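Keeping a Cap in Shape: Storage, Stacking and the Case for a Low Stand

Most baseball caps are ruined in storage. Wear fades the crown and sweat stains the band, but the creased front panel and the brim with a kink halfway along come from a drawer, a hook or the bottom of a bag. The damage is slow and hard to reverse, and the remedy costs very little.

A cap has two parts that behave differently. The brim is a stiff insert covered in fabric. It takes a curve under steady pressure and keeps it. The crown is six panels of cloth in the usual pattern, and how well it stands up depends on what is behind the front two. A structured cap has a layer of stiff backing there. An unstructured one has cloth and seam tape only, and it slumps as soon as it comes off the head.

Storage has to suit the weaker part. For a structured cap that is the backing, which cracks along a fold and shows a ridge from then on. For an unstructured cap it is the brim, because the crown will recover from nearly anything with a little steam.

Washed denim and cotton twill caps are mostly of the second type. They are sold already softened, and owners tend to treat them roughly for that reason. Waraporn Thongsuk runs Baidoo, a hat repair and cleaning shop, and she sees more brims than crowns across the counter. "People sit on the crown and worry about it," she says. "The crown I can fix while they wait. A brim with a broken insert has to be opened, and after that it never has the same stitching."

Her shop took in 317 caps last year. She sorts them on arrival by brim condition, then by fabric, and leaves color until last.

The simplest arrangement for a small collection is a flat surface with a low stand toward the back. The stand adds a second level without adding a stack. Caps go on it side by side, crowns to the rear and brims to the front, and the overflow sits directly on the table in the same direction.

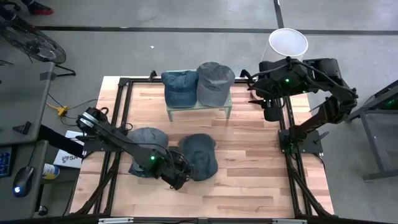 Two caps share the pale green stand; the other two rest on the tabletop with their brims toward the near side.

Direction matters more than it may seem. Brims that all face one way can be lifted by the crown without dragging across a neighbor. When they face in mixed directions, the edge of one brim ends up under the crown of the next, and the lower brim carries weight on one corner. Left like that through a humid summer, it will twist.

A stand need not be as deep as the cap. A brim that overhangs the front edge does no harm if the crown is supported and nothing is placed on top. What should be avoided is a narrow rail or a single peg under the crown, which leaves a dimple near the button. A flat top with smooth edges is enough. Clear or tinted acrylic wipes clean and does not hold moisture. Bare softwood can mark pale fabric and should be sealed first.

Crisanto Buenaventura, who designs shop fittings at Bramard, recommends a top no higher than the crown of the tallest cap in the group. Higher than that, he says, and people start pushing things underneath. His standard unit for caps holds two abreast. He tried a version for three and dropped it, as the middle cap was always squeezed.

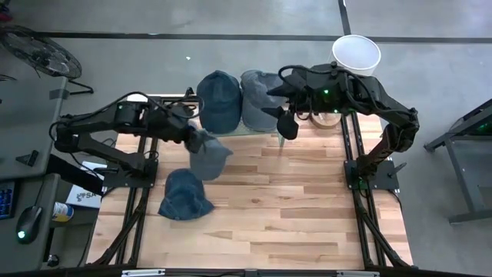

Stacking is the usual alternative, and it works within limits. Nest the caps crown inside crown, brims aligned, with the stiffest at the bottom. Buenaventura stops at 6. Beyond that the lower brims begin to flatten, and a cap in the middle cannot be removed without disturbing the rest. The older practice of folding the back half of the crown into the front saves space but leaves a line across the side panels. It is acceptable for a week of travel and poor for a winter.

Hooks are the worst choice for anything worn regularly. The whole weight hangs from the strap or the sweatband, and the opening stretches into an oval. Clip hangers grip the brim, and a strong spring will print its outline on soft denim.

Caps should be fully dry before they are put away. Thongsuk allows a day on an open surface after hand washing, with a rolled towel inside the crown, and turns the cap once. She keeps her storage room below 70 degrees. Direct sun is to be avoided with indigo and other blue dyes in particular - they fade unevenly, and the brim, lying flat, goes first.

For a crown that has already slumped, hold the cap over steam for a few seconds, shape it by hand and let it cool on a rounded form. An upturned bowl of the right size will do. The brim can be adjusted in the same session, a little at a time, with both hands working out from the center.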